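Kitchens and Cold: Notes for Session 3
Ghislain Lapointe

Right, larders. I promised we'd get to them last time and then I spent the whole session on salt, so apologies to those of you who came for the larders.

The thing I'd like you to take away is that people kept food cold (or coolish) at home for a very long time before anyone plugged anything in, and that the way they did it shaped the house. Look at an old floor plan and find the larder. It's nearly always on the north side, with a small window covered in mesh or pierced zinc, and very often a thick stone or slate shelf along one wall. Slate is slow to warm up. Put a dish of butter on it on a July morning and it'll still be butter at teatime, more or less.

Leonor Antunes asked me why the larder was so often next to the scullery, which is wet and steamy and exactly what you don't want next door. I gave her a rather poor answer at the time! I've had a think, and I'd say it was mostly about carrying. Whoever did the cooking walked between the two all day long, and a few steps saved counted for more than a degree or so of coolness. But do argue with me.

Ice comes next. Big country houses had ice houses, usually a brick pit sunk into the ground with a domed roof and a passage to keep the warm air out, packed in winter from the nearest lake. Town households bought theirs. The ice box itself was a lined wooden cupboard with a block at the top and a drip tray at the bottom, and if you forgot to empty the tray you knew about it. Cold air sinks, so the block sat up high and the milk went underneath. Keep that in mind, it comes back.

Now the electric fridge. I'm skipping the chemistry because Bríd Sheehan is doing it with you in November and she'd do it far better than I would. What I care about is what it did to the room. The larder had been a place you walked into. The fridge was a thing you stood in front of, and it could go on any wall with a socket, so the north side stopped mattering and the larder got knocked through, or turned into a loo, or filled with coats (ours was coats). The freezing compartment went at the top in a lot of models, just where the ice block used to be. Some of that is physics and some of it, I'm fairly sure, is habit.

Then there's the question of where the table goes. In the Undwood interviews, which you've all got in your reading pack, several people talk about the table next to the fridge as the spot where things get put down "for a minute". Drinks, shopping, the post. Oskari Valtonen calls it the landing strip, and I've pinched that from him shamelessly.
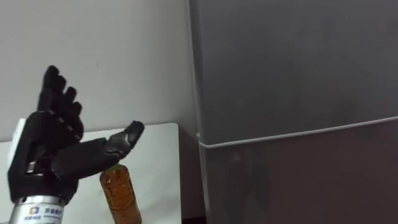
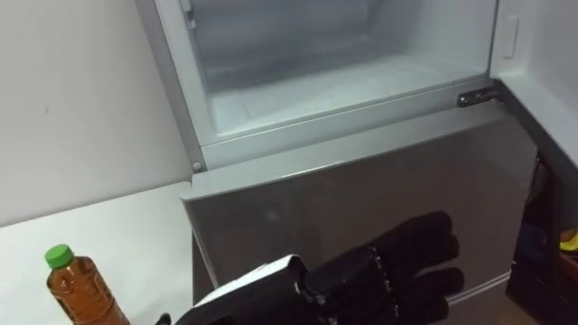
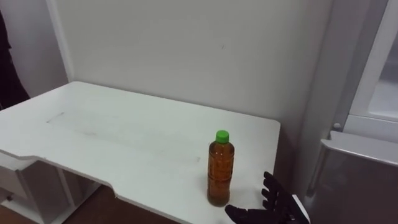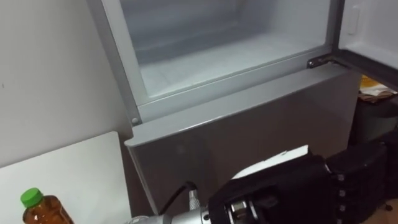 Back to the interviews, then. Read the one with the retired baker first, it's the liveliest, and then the Helden sisters, who disagree about everything including whether their mother had a fridge at all. I love that one. When two people remember the same kitchen differently, please don't pick a winner. Write down both and see what each of them is looking at.

For next time:

Draw a plan of a kitchen you knew as a child, from memory. No rulers. Mark where the cold things were kept and where they got put down.

Write 200 words to go with it. The longer essay is 700 words and isn't due yet, so don't panic.

If you can, ask someone older than you where they kept milk in summer. Noémie Melnyk's grandfather said "in the stream", and we got 30 minutes of discussion out of it.

Bring the plan on paper if you possibly can, as the projector in our room is still sulking.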